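Merrick laundry room gets new cloths and new rules

The shared laundry room on Ulside Street in Merrick opened again in April, after a repair of the floor and the water pipes. Residents of the building can use it from 6 in the morning, and a key is no longer needed.

The building company Simton has also bought 80 microfiber cloths for wiping the machines and the folding tables. They replace the old cotton rags, which many residents did not like to touch. The new cloths are gray, thick and fluffy, and they take up a lot of dust.
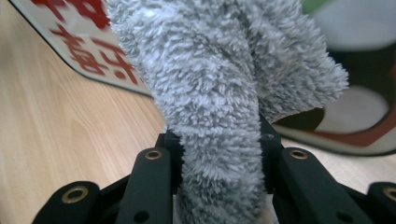 How to wash the cloths

Used cloths go in the bin near the door - please do not put them back on the shelf. They are washed three times a week, without softener and apart from towels. Residents who want to wash one at home should use warm water and let it dry in the air.

Simton says the whole repair cost around 2000 dollars. The laundry room in Berkska will be the next one, but the date is not decided yet.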